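Chapter 7
Coalitions and the Shared Use of Air Power

After reading this chapter you should be able to describe how a government decides to join a military operation led by an ally, explain the difference between a mandate and rules of engagement, and identify the main costs that fall on a smaller partner.

Key terms: coalition, mandate, caveat, rules of engagement, basing agreement, sortie, burden sharing

7.1 A request from an ally

In February the government of Inidness received a request from a larger ally. The ally was already flying missions over a third country, Gredum, where an armed group had taken control of several towns in the north. It asked Inidness to send fighter aircraft, a tanker and a team of planners. It wanted an answer within 45 days.

Inidness and Gredum are the two countries used throughout Part Two of this book. Inidness has a small but modern air force, an elected parliament with 264 seats, and a defense treaty with the larger ally that is 50 years old. The treaty does not require it to take part in operations outside its own region. The request was therefore a political matter first and a legal and military one second.

The cabinet met three times before replying. At the first meeting ministers asked what the mission was for. At the second they asked what it would cost and how long it would last. Only at the third did they talk about aircraft. Students often expect the order to be the other way around. In practice the number and type of aircraft depend on the purpose, and a cabinet that settles the hardware first may find itself committed to a task it never discussed.

Parliament was asked for its approval, although the law did not demand it. The motion passed with 69 votes to spare. Several members voted in favor on the condition that the government report back every six months, and this condition was written into the final text.

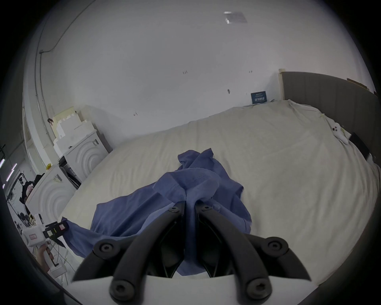 A coalition is a group of states that agree to act together for a limited purpose. It differs from an alliance, which is usually based on a treaty and meant to last. A coalition may have no treaty, no permanent headquarters and no agreed end date. Members join at different times, bring different things and leave when they choose. The hold each one has on the others is strongest at a few points and slack everywhere else, much as a piece of cloth pinched between two fingers is held firmly at the pinch while the rest lies in folds. In most coalitions those firm points are the command of air operations, the sharing of intelligence and the use of bases. Outside them, members keep a great deal of freedom.

Freedom of this kind is usually expressed through caveats. A caveat is a limit that a member places on the use of its own forces. Inidness set two. Its aircraft could not strike targets inside towns, and its crews could not fly beyond the northern region of Gredum. The ally accepted both, though its planners then had to assign some missions to other members at short notice.

7.2 Mandate and rules of engagement

The mandate states why a force has been sent and what it may try to achieve. It is a political document and is often short. Rules of engagement are written for the people who carry out the mission. They set out when force may be used, against whom, and who has to give permission.

The two can drift apart. A mandate to protect civilians may be read broadly by one member and narrowly by another, and the rules each country gives its crews will reflect that reading. Two aircraft flying side by side may be under different orders – a point that returns in Chapter 9, where we look at accountability after a strike.

7.3 Where the aircraft will fly from

Inidness had no base close enough to Gredum. It turned to Jelus, a neighboring state that had stayed out of the coalition but was willing to allow flights from one airfield. The basing agreement took longer to write than the reply to the ally. It covered fuel, landing fees, the legal status of ground crews and the storage of weapons. Jelus also insisted that its name be left out of press briefings for the first three months.

Host states have their own publics to answer to. A government may support an operation in private and still find it difficult to be seen helping. Section 7.5 sets out the main clauses found in basing agreements and the disputes that most often arise from them.

Before you read on

Write down the questions you would want answered before sending forces to join an operation led by another country. Keep the list and compare it with the cabinet papers reproduced at the end of the chapter.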